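By Ayana Hailu

The Negash two-drawer evidence locker is sold to small police departments that can't afford a full property room. The Stemham department has used two of them since August, and I spent a Monday there with the officer who runs intake, Ferenc Farkas.

The locker works like a bank's night drop. An officer puts the bagged item in a drawer, shuts it and enters a case number. After that, only the property clerk's key opens the drawer from the back. The log holds 1,000 entries before it has to be downloaded, and each one shows a badge number and a time.

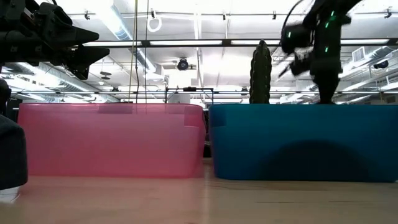
Page 2

The lock is the best part. It closes with a solid click and will not take a case number until the drawer is fully shut. Farkas said defense lawyers ask about gaps in custody at nearly every hearing, and the printed log answers most of those questions.

The keypad is less good. The buttons are small, and with gloves on I kept hitting the wrong one. There is no way to correct an entry without the clerk. The drawers are also too shallow for a boxed handgun, which the Avik model takes easily.

At $2,476, the Negash costs less than the Avik and more than the Urkier, which keeps no log at all. A department that handles mostly drugs, phones and paperwork should be fine with it. One that books a lot of firearms should pay for the deeper drawers.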